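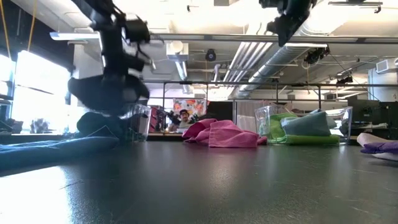

Home | Checklists | Laundry | Floors | Shop | Archive

Towel Folding Cell, Two Arms: Walk-Round Checklist With Comments

Site: Illon
Cell: Dasto
Software: Pluvuseo
Date of inspection: 19 August 2023
Type: first visit, unannounced changes allowed
Marks used: OK, FIX, NO, N/A

The vendor's claim is that the cell "does the towels." I went in with a laundry worker's idea of what doing the towels means, and marked it on that basis. Comments are mine and the site has had a copy.

SECTION A. AROUND THE TABLE

A1. Stop button reachable from both long sides of the table. FIX
One button, on the operator side. Reaching it from the window side means walking around the end post. Add a second one before anyone loads bins from there.

A2. Floor marking shows the full reach of both arms. FIX
Tape is down but was laid for the old table position. Measured reach goes past it at one corner.

A3. Overhead cables tied back and clear of the arms at full stretch. OK
Check again after any change of gripper.

A4. Glare on work surface under control. FIX
Dark glossy top, big windows, ceiling lights on as well. The left end of the table goes nearly white in daylight. I asked if this bothers the vision software and was told it "mostly doesn't." Blinds are cheap. Fit them and run the same load again.

A5. Table top free of snags, chips and tape residue. OK

SECTION B. THE ARMS

B1. Arms stop within the stated distance when the button is pressed. OK
Tested at the slow setting. See B2.

B2. Same test at full working speed. NO
Not offered. I was told full speed is not used with visitors in the room, which is sensible as far as it goes, but then the cycle time in the brochure should be the slow one. Leave open until tested.

B3. Gripper pads clean, no loose edges. OK

B4. Gripper releases cloth on loss of power. N/A
Site says it holds. Either is fine for a towel. Write down which it is and put it on the card by the button.

B5. Arms cannot meet over the middle of the table. OK
Software limit only. I would like a hard one.

SECTION C. THE WORK

C1. Loads arrive the way laundry arrives. NO
Cloths are put out on the table one by one, different colors, plenty of bare table between them. A bundle here, a towel there, clear bins standing ready. Laundry where I have worked comes as one damp lump with a sock in it. Setting things out like this is most of the sorting done by hand before the machine gets its turn.

C2. Machine finds a corner on a crumpled towel without help. FIX
It managed on the first run. On the second it pinched the middle, lifted, put it down and tried again until the operator stepped in. Log each time a hand is needed. The present log has no column for it.

C3. Folded towels stack square in the bin. OK
Square enough for a shelf at home. A hotel would send them back.

C4. Handles mixed sizes. FIX
Long strips hang over the edge of the fold. Same settings were used for every piece.

C5. Handles fitted sheets. N/A
Not attempted. The brochure says "linens." Please take that word out.

C6. Bins moved by the machine when full. NO
A person does it.

C7. Runs 90 minutes unattended. NO
Longest stretch I was able to watch before a hand went in was well short of that. The site wants this as its target for November. I have no objection to a target.

SECTION D. PAPERS

D1. Risk assessment matches the cell as built. FIX
Still has the Pan gripper on the drawing. Replace the drawing.

D2. Service hours recorded. OK
Next full service due at 3000 hours.

D3. Operator training signed off. OK

D4. Success rate backed by a record. NO
The slide says 79 percent. Nothing I was handed says what counts as a success, or whether the restarted folds in C2 are in it. Supply the raw sheet.

GENERAL COMMENT

Safe to keep running at slow speed with an operator present, once A1 and A2 are closed. As a replacement for a person at a folding table, not yet, and I would not put a date on it. The arms themselves seem well made and move with care near the cloth. The trouble is all the work before and after the fold, and that work is still being done by people who don't show up in the cycle time.

Reinspect when A4, B2 and D4 are ready together. I will bring my own bag of laundry and it won't be sorted.

Share | Print | 2 comments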